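Recording with the Cista hand grippers: frequently asked questions
Last updated Tuesday, September 1, 2020 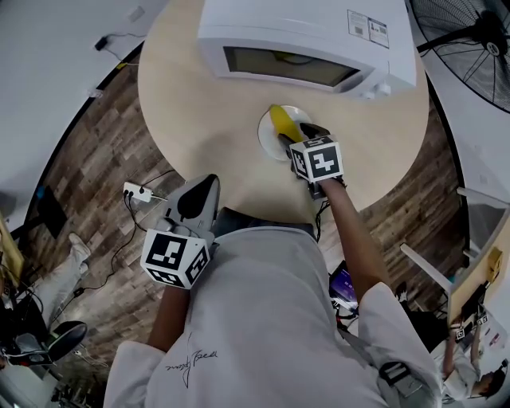
Cista is a pair of hand-held grippers for showing a robot a task by hand. You do the task yourself, holding one gripper in each hand, and the recording is used later to train an arm that carries the same kind of fingers. Most new users start with kitchen tasks because the objects are cheap and easy to replace. A banana on a small plate in front of a microwave is plenty for a first day. The white cube on each gripper carries the printed black patterns that the tracking reads, so at least one face has to stay in view while you work.

Do I need a robot to start recording?

No. You need the two grippers, the head camera and a table. The robot comes in when you want to play a trained task back.

How is this different from Wirner?

Wirner is our remote control kit. With Wirner you move a real arm from a distance and record what the arm does. With Cista there is no arm in the room during recording. Cista is faster for simple tasks. Wirner is the better choice if you need force readings from the arm itself.

How many demonstrations do I need for one task?

We suggest 80 good ones for a single object and a single move. Tasks that use both hands need more. Our own kitchen set, Klinhom, had 3055 demonstrations when it came out in June and has 3594 now.

What counts as a good demonstration?

One try, start to finish, at a normal pace. If you drop the object, stop and mark the take as failed. Don't pick it up and carry on in the same take. Failed takes are kept in a separate folder and you can delete them later.

The tracking drops out when I reach forward. What can I do?

Check whether your sleeve or forearm is covering the cube. Roll loose sleeves up if they hang over it. If the cube faces are scratched or dirty, wipe them with a dry cloth – no cleaning fluid, it lifts the print. Glare from a window can also cause this.

Can I use only one gripper?

Yes. Choose "single" in the Oletti recorder before you start. Rest the other gripper where the camera can't see its cube, or Oletti will go on recording both.

Should I move the objects between takes?

Yes, a little each time. Turn the plate, shift it a few inches, put the fruit down at another angle. If it is always in the same spot the robot learns the spot.

How long can one person record?

Take a break every 5 demonstrations when you begin. The grippers are light but your forearms will get tired, and tired people start to rush.

Can several people record for the same task?

Yes, and it usually helps. Give each person their own name in Oletti so the takes can be sorted – you can't split them up afterward.

Who do I contact about replacement cubes?

Jytte Baldursdóttir handles all spare parts. Include the serial number from your kit and say whether you need the left or right cube. The patterns are different and they can't be swapped.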